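The Pinard Clarach is a direct-drive wheel base for sim racing, sold as a bundle with a 11-inch rim and a desk clamp. The maker calls it "league ready." We'd call it a decent mid-price base with a few claims that need a second look.

## What you get

- Clarach wheel base, power supply and USB cable
- Round rim, quick release already fitted
- Desk clamp and four bolts for a rig
- No pedals, whatever the box art suggests

## About those numbers

Pinard says the motor was run for 2,000 hours before launch. It doesn't say at what load, so treat that as a sales line. The update rate is listed as 2,089 times a second, an oddly exact figure that we couldn't match to anything we felt at the wheel. On the Trastaddale hill stage, curbs and ruts came through clearly. So did they on the older Nyberg base, which costs less.

## Fit and setup

1. Bolt it to a rig if you can. The clamp holds on a thick desk – on a thin one the whole thing creeps forward under braking.
2. Update the firmware before your first race. Ours took two tries.
3. Start with the force at half and work up. Full strength is tiring and no faster.

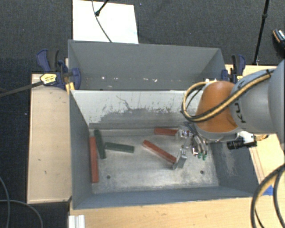

## Should you buy it?

If you race online most nights, maybe. If you already own the Nyberg, keep it and spend the money on better pedals. The "pro" rim is extra, and we see no reason to pay for it.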